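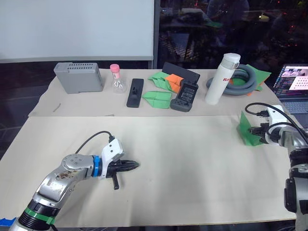

折纸工位:前桌归两只机械臂,后桌归我们,水杯和电脑都搁在后头。

车间小窍门:和机械臂搭班折纸,桌面怎么收拾、手脚怎么配合

2022年9月2日

我们Skirkow这个小车间,做的是礼盒里的折纸件,纸飞机、小信封、隔层垫片,什么都折一点。从前全靠手,一张长桌坐满人,折到下午指甲边都是白的,拇指侧面磨出一层硬皮,回家切姜都觉得辣。六月里工位上添了两只机械臂,大家嘴上说欢迎,心里多少有点打鼓,怕它抢活儿,也怕它碍事。用到现在,我攒了一肚子的小经验,有些是手册上有的,有些是姐妹们自己琢磨的,写下来给别的班组看看,也给刚来的人看看(家里爱做手工的朋友,前几条照样用得上,纸这个东西在哪儿脾气都一样)。

先说铺桌子。

我们的桌面上都铺一层浅米色的纸,别小看它。光桌面滑,薄纸一推就跑,人手会下意识地按住,机械臂可没有这个下意识。铺上一层纸,摩擦力刚刚好,颜色浅,绿的橙的纸放上去一眼就看得清。铺的时候从中间往两边抹,拿手掌抹,别用指尖,指尖容易戳出小坑来。四边往桌底下折两指宽再贴胶带。胶带要贴平,翘起来的角会勾住袖口,也会勾住线。我喜欢用蓝色的胶带,撕的时候看得见,不会在桌边留一截忘了撕。铺纸用脏了就换,别心疼,旧的裁开垫抽屉、包杯子、给孩子画画都行。

再说前后两张桌子的分工。起初我们什么都往手边一放,水杯、手机、剪刀,全挤在一块儿,机械臂一转过来大家就得手忙脚乱地抢救杯子。后来定了一条:前桌只放正在折的纸,别的一律退到后桌。后桌也讲究个排法,带盖能扣紧的保温杯可以放,敞口的杯子不行;软管盘成圈,底下垫张纸,搬的时候连纸一起端走,省得散开;电脑放在最边上,屏幕斜着朝外,走过去瞄一眼就行。折坏了的、揉皱了的纸先别急着扔,留在后桌给新人练手,练折痕比拿新纸练放心得多,手也放得开。

纸本身也得伺候。潮天的纸软塌塌的,折痕压不实,过一会儿自己又张开了。我们的老办法是头天晚上把第二天要用的纸摞好,上下各垫一块平板,再压一本厚书。拆包以后两面都摸一摸,光的那面朝外。顺着纸纹折,线条又直又利落;逆着纹折,边上会毛。不知道纹路往哪边走,就撕个小角试试,撕得顺的那个方向就是了。彩纸容易掉色,浅色的先折,深色的后折,中间擦一遍手。

压折痕,别用指甲刮,刮出来的地方发亮,光底下很难看。用骨刀,没有骨刀就用干净的木勺背,从中间往外推,一下是一下,别来回蹭。纸飞机的机头最费劲,层数多,先轻轻压一遍定个位置,再用力压第二遍。

接下来讲讲和机械臂的配合,这也是大家问得最多的。

夹爪的力道宁可小一点。夹得太紧,纸上会留两道印子,薄纸干脆就皱了。我们换一种纸就先拿一张废纸试夹,松开以后对着灯看,有印就再调小。夹爪尖上的灰用干的软布擦,一天开工前擦一次,午饭后再擦一次,别用湿布。线要留出弧度,别绷着,也别让它垂到桌面上扫来扫去。长头发扎起来,宽袖子挽上去,挂绳和围巾开工前摘掉,这一条我啰嗦过很多遍,还要继续啰嗦。要伸手进前桌拿东西,先按暂停,等它停稳了再伸手,哪怕只是捡一张纸片。赶工的时候最容易省这一步,越是赶越不能省!

胳膊外壳上沾了污渍、蹭了划痕,不必太紧张,污渍用微湿的布拧干了擦外壳,接头和有褶子的那些地方别碰水。擦不掉的就记在本子上,交班时说一声。

说到交班,我们有个本子,就挂在白板旁边。今天换过什么纸、夹力调到多少、哪里卡过,都写一句。字丑没关系,写就行。Nirkora那边的班组来看过一回,别的没学,先把这个本子学回去了,我听了还挺高兴的。

至于人的变化,我也想多说几句,毕竟工位变了,人的一天也就跟着变了。以前我们一个班最多折到2,000件,手快的人占便宜,手慢的人着急,越急越歪。现在重复的那几道交给机械臂,我们主要做配纸、检查、收尾,还有那些它折不来的花样。手是轻松了,眼睛却比以前累,盯着看一下午,眼眶发酸。所以我们改成每59分钟换一次岗,一个人看前桌,换下来就去配纸,站一站,走一走,往远处望一望。为什么是59而不是整一小时?闹钟是同事设的,设完大家都觉得挺好,就没再动过。

年纪大些的姐妹一开始最不情愿,觉得几十年的手艺让铁家伙学了去。可教它折哪一步、先压哪一边,还真得问她们。调纸飞机那套动作的时候,我们请教了一整个下午,有位老师傅折一步讲一步,讲得口干,末了还嫌它翅膀折得不精神。现在她管抽检,眼睛毒得很,机翼歪一点点都逃不过。也有人不喜欢,调去了Stornholm的包装线,那边还是全手工,她说耳根清净,手里有活心里踏实。我觉得这也很好,愿意用手的人,总该有个用手的地方。

也得说说不顺的地方。刚开始的那一批,我们返工了388件,多半是纸没压平就上桌了,怪不到机械臂头上。还有就是说话少了,从前一张长桌围着,东家长西家短,一下午很快就过去;现在隔着两只胳膊,各看各的。后来我们把午后的茶歇凑到一块儿喝,茶是Abou Zeid铺子里买的薄荷茶,加一点糖,热热地端一杯,离工位远远地坐着,话又慢慢多起来了。

最后补几条零碎的:

手干容易打滑,护手霜收工以后再抹,上工前抹了纸上全是油印。

彩纸按颜色立着放,别摞着,抽一张不会带出一摞。

手柄、平板这类东西,用完放回后桌原来的位置,下一班的人闭着眼也摸得到。

小瓶子的盖子拧紧再放,拧完倒过来试一下。

收工时先停机,再收纸,最后擦桌边,顺序别颠倒。碎纸屑用一小团胶带粘,比扫干净,也不会扬得到处都是。

谁还有好办法,写在本子后面几页就行,我隔一阵子会誊过来。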